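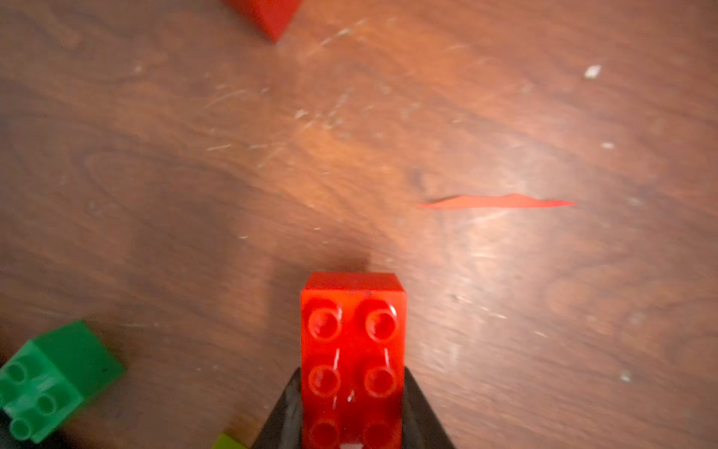 October 16, 2020 | by the Melent play study team
4 min read

3.2 The bricks and the table

I went back and forth on the toys for longer than I'd like to admit. We started in May with small bricks, and they drove everyone nuts (they roll into the heating vents, they end up in socks). So we switched to the big chunky kind, and I'm so glad we did! Families at the Prelura site built with them for 41 sessions, and I sat in on most of those with a notebook and a cold coffee.

Figure 1. Red brick of the large type, studs up, over the wooden table. Note the scratches in the tabletop.

Color mattered less than I expected. Red did get grabbed first a lot, but I think that's partly the table, and I wouldn't build a theory on it. What I cared about more was the noise. A big brick dropped on bare wood is loud, and kids love loud, so a fair number of my notes just say "dropping again." I coded 185 drops as play and 142 as accidents, and yes, I argued with myself over plenty of them.

We kept the old table from the Frerichs room. It has a reddish brown finish, a swirly grain and plenty of scuffs, and parents relaxed when they saw it was already beat up. At Grandetti the table was brand new, and I kept hearing "careful, careful" from the grown-ups. I come back to that in Section 6, where the two sites are compared. The glare off the wood bugged me more than it bugged the kids, so I left the overhead lights on at both places.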